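Are leveled readers worth it for a kid who already likes being read to?

Asked in Children's Books & Early Reading
Posted September 14, 2024

Kendra Ouellet

My son is in first grade and his teacher sent home a sheet saying every child should be reading "at level" books for twenty minutes a night. The sheet lists Level 1 and Level 2 readers from several publishers and says to move up when the child makes fewer than two mistakes on a page.

I have doubts. We have a shelf full of regular picture books and he loves them, including plenty he can't read alone. The leveled ones I brought home from the Clerville library were mostly flat. One was a picture book we already own, about a heron who won't share a pond, squeezed into a smaller size with half the art gone and the sentences chopped up. He noticed. He asked where the page with the frogs went, and I didn't have a good answer.

So what does the number on the cover mean? I compared two books marked Level 2 from different publishers and one was far harder than the other. One had "through" and "caught" on the first page, the other had nothing longer than "jump." Is there any agreement on this, or is it mostly a way to sell the same story twice?

I'm also wondering whether I should bother with a subscription. A company called Flukness keeps coming up in my feed with a reading box that claims to "match your child's exact level." It has 676 reviews, nearly all five stars, and that makes me trust it less. Has anyone used it?

Not looking for a lecture on screen time. We don't have that problem. I just want to know if the levels are real.

3 replies

Fanni Virág

Short version: the levels are real inside one publisher's line and close to meaningless between lines.

I taught first and second grade before I moved to a school library, and I've shelved a lot of these. Each publisher sets its own rules. One house's Level 2 allows two-syllable words and short paragraphs. Another house's Level 2 is what the first one would call Level 1 with a nicer cover. Some use letters. Some use colors. Some use letters and then print a number on the spine as well, and the two don't agree. If a school uses one system all the way through, the labels help the teacher keep track. At home I would ignore them.

What I'd look at is the page. Open to the middle, since first pages are often easier than the rest. See how many words he'd have to stop for. Check whether the line breaks fall where a person would take a breath. Bad early readers break a sentence anywhere, and a six-year-old loses the thread by the second line. Check that the picture helps. If the text says the fox was worried and the fox is grinning, he's going to think he misread it.

About the "fewer than two mistakes" rule on your sheet – I don't know where the school got that, and I'd ask. Two mistakes on a page with ten words is a lot. Two on a page with 80 words is nothing. A rule that doesn't mention how many words are on the page isn't much of a rule. It also doesn't say what a mistake is. If he reads "house" for "home" and keeps going, he understood the sentence. If he reads "horse" for "home" and keeps going, that's the one I'd care about.

On the shortened editions: your son is right to be annoyed. When a picture book gets turned into a reader, they usually keep the original words if those are simple enough and reduce the art to fit. Sometimes they rewrite, and the rhythm goes. Repeated lines are often the first to be trimmed, which I find strange because repeated lines are what a new reader can hang on to. I keep both versions in my library when I can. Children who know the big one by heart do get some use out of the small one. They already know what's coming, so they can put their effort into the words. Whether that counts as reading or reciting is an old argument, and I've seen it go both ways with different kids.

So my answer on "selling the same story twice" is yes, partly. The small one costs less and fits in a backpack, though, and some families only ever buy that one.

I have no experience with Flukness. I would want to know how they get an "exact level" from a form filled in by a parent.

I'd keep reading him the hard ones aloud, whatever the sheet says. Let him take a turn on any line he likes the look of. 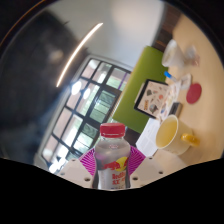
Bottle by the window

A few things to try before you pay for anything:

Ask the library for early readers that were written as early readers, by someone who wanted to write one. They tend to be funnier. The ones in short chapters, with two main characters who disagree about everything, are a good place to start.

Try old ones. The paper is ugly and the jokes hold up.

Let him quit a book. A sheet that only lets a child go up in level has no room for a dull book, and there are a lot of dull books.

Szénási

We had the Flukness box from January until I canceled. You fill in a form with your kid's age and "interests" and they send you two books. My daughter put down sharks and got a book about a puppy at a birthday party. The second box was the same puppy at the beach. I suppose there may have been sharks in the water, but it didn't say.

The books weren't terrible. They were thin, and you can borrow better. The level sticker was stuck on over the publisher's own level, and when I peeled one off the numbers were different. Make of that what you will. Canceling took three emails.

Can't help on the school sheet. Ours says twenty minutes too and I sign it every night. Some nights it's ten and some nights it's an hour.

Cilel

levels are fine, people overthink this. my kids did 1 then 2 then 3 and they both read now. would they have anyway? no idea

get the ones with trains

Kendra Ouellet replied

Thank you, this helps, especially the part about opening to the middle. I tried it tonight with the two Level 2 books and the harder one gets easier while the easy one stays exactly the same all the way to the end, so I'm not sure what to do with that.

I asked the teacher about the mistakes rule by email. She said it came with the reading program and she "uses it loosely." I wish the sheet had said so.

Skipping the box. Fanni, if you have titles for the ones with two characters who argue, I'd take a list. He has no interest in trains.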